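Unit 4: Eating at home and eating out (reading notes)

Please read these notes before the seminar. The seminar starts at 10:00, and we will use the first part for your questions about the Plokville survey.

## 4.1 What we mean by "table habits"

In this course, a table habit is anything that people do regularly at a meal without deciding on it each time. Who sits first is a table habit. So is passing the bread to the left, or leaving the last piece on the plate. Recipes do not belong here, we had them in Unit 3.

Be careful with the word "manners". Manners are what people say one should do. Habits are what they do. In the Plokville survey the two were asked in separate questions, and the answers were often different in the same household.

## 4.2 The Plokville survey

The survey was made by post in August. The forms went to 2,831 households and 467 came back complete. This is a low return, and you must mention it each time you use the results in your essay. Older people answered more often than young ones, and families with small children answered very little.

Three results which we need later:

- Nearly 80 percent of the households eat the evening meal at the same table where other work is done (homework, sewing, bills).
- Most people lay the table only for guests. On other days each person takes what he or she needs from the drawer.
- Chopsticks are kept in many homes where no one grew up with them. They are used mostly for take-out food, and a few people wrote that they also cook with them.

The third point surprised the students of last year, and several of them chose it for the essay.

## 4.3 Shared and personal utensils

A utensil can belong to the whole table or to one person. The serving spoon is shared almost everywhere. The fork is shared in the drawer but personal during the meal. With chopsticks the practice is more mixed. In some homes each person has a pair of a certain length or color, and in other homes all pairs are the same and are kept together.

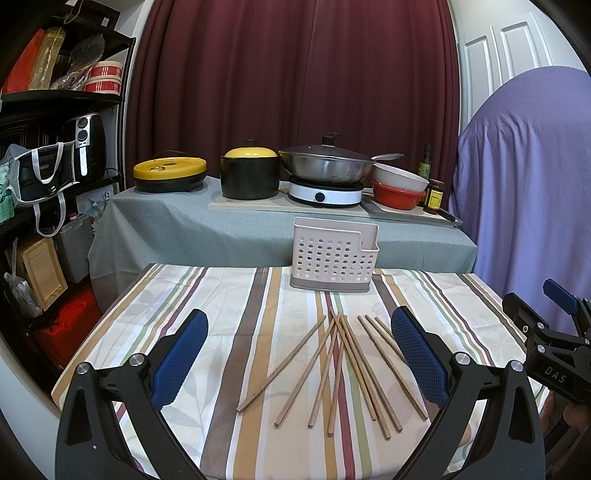
*Fig. 2. Thin wooden chopsticks with blunt square ends, on a striped tablecloth.*

When all pieces look the same, they have no owner, and setting the table goes fast. When they are marked, children learn early which pair is theirs, and they complain if somebody takes it. Both systems were found in Plokville and in the smaller study from Zekstead. The Zekstead study did not ask about guests, so please do not compare the two on this point.

## 4.4 Terms to know

**Place setting:** all objects put in front of one person before the meal.

**Common dish:** a dish from which more than one person takes food. It may stand in the middle or go around.

**Serving turn:** the order in which people take food.

## 4.5 For the seminar

Read the Baptiste chapter on serving turns, and the short Rosen paper if you have time. Then write half a page on one habit from your own home. Describe it so that a stranger could follow it, and leave out the reasons. We will look for the reasons together.

Bring the half page on paper. I collect it at the end.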